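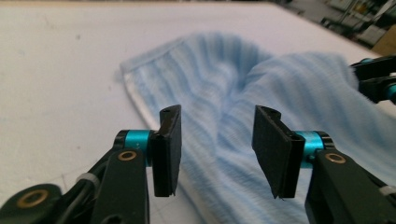
The fault at Alholm first showed up in September, when the left gripper began closing late. The lead technician on the towel-folding work at Petchrat remembers it as a small thing. "You'd squeeze and there was a gap before the fingers moved. Less than a second. You learned to wait for it, and we shouldn't have."

The team was recording up to 40 folds a shift with a pair of hand-held grippers. By the time someone checked the logs, 500 recordings had the delay in them. Folding software from Grollotard had already been trained on part of the set, and it copied the pause. 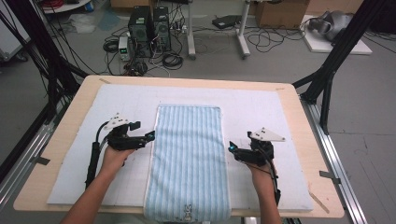 "It would take hold of one side of the towel and then pull before the other side was gripped," the technician says. "So the towel went crooked every time."

The cause was a worn connector in the cable. Granus, which supplies the parts, sent a replacement in 7 days. Each session now starts with 20 test squeezes on both grippers, and any lag stops the work. The bad recordings are still on the server. "We've marked them," he says. "I'd like them deleted, but that isn't my decision."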